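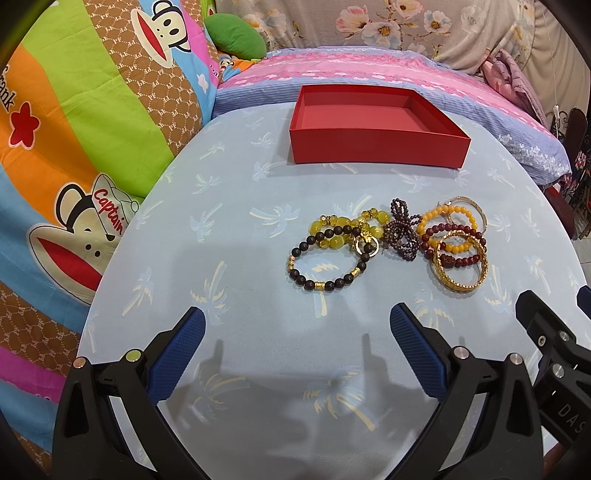 Against the guest towel

My aunt's house in Plodancombe had a bathroom with eight towels in it, and you were allowed to use one. It hung on the back of the door, it was the colour of weak tea, and it had the drying power of a crisp packet. The other seven were for guests. I was staying for a fortnight, with a suitcase, and had come by coach, and I made the mistake of supposing this made me a guest. It made me family. Guests were some other people, expected at any moment, who would need to dry themselves seven times.

I have been thinking about those towels because I have lately moved house, and moving house means meeting everything you own in the wrong order. In the back of a cupboard I found a box of candles I had been saving since my thirties. They had gone soft one summer and set again in a sort of hug. I found a bottle of wine that had been too good to open for so long that it was now only fit for chips. I found a tablecloth with the shop's fold still in it, and when I shook it out the fold stayed.

Saving things for best is usually described as thrift, and I think that lets us off too lightly. My grandmother was thrifty. She turned collars and boiled bones. She also used her good teapot daily for 30 years, on the grounds that she had paid for it. What my aunt did, and what I do, is closer to snobbery, with ourselves as the people being looked down on. We look at a Tuesday-ish sort of evening, at beans on toast and the person about to eat them, and we decide that neither is up to the standard of the plate.

I put this to my neighbour Da-eun Joo, who disagreed with nearly all of it. She keeps a dinner service for best and gets it out in October for her mother's birthday. If she ate from it every night, she said, it would be plates. The whole pleasure is in the cupboard door opening once a year and everybody sitting up a bit straighter. I said that sounded like a lot of cupboard for one evening. She said I had an exercise bike.

She has a point, and not only about the bike. There ought to be a few things that come out when it matters, or every day turns into the same day with different weather. A dinner service with a birthday in it has a job. My quarrel is with the things that have no date attached. The seven towels were waiting for nobody in particular. So were my candles. If you can't name the occasion, you aren't saving the thing, you are just storing it, and you might as well be a warehouse with opinions.

The shops know all this, of course. At the Skakonell outlet near the ring road there is a whole aisle marked "Occasion", and I have stood in it holding a £17 butter knife and feeling my life was about to improve. The knife is in a drawer. We have a tub of spread that it would look silly in.

So I have made some rules for the new house. Towels are for whoever is wet. Scent is to be worn to the post office. Anything I haven't used in 2 years because it is too nice goes on the table that night, and if it breaks, it breaks, and we sweep it up. So far we have lost a glass and gained a stain.

My aunt's towels came to me in the end, all seven, still with their ribbon. I washed them and hung one up. It turns out that a towel kept from water since the seventies doesn't care for it, and pushes it round your back like a squeegee. I am persevering. I have put the other six out for guests.

More from Opinion
The queue at the tip is the last fair place in Britain
Why I have stopped finishing books
Lloyd and the leaf blower: a reply to our readers
In praise of the bad village hall panto
Varkora chairs and the people who sit in them

Contact us | Write for us | Copyright 2025 | Back to top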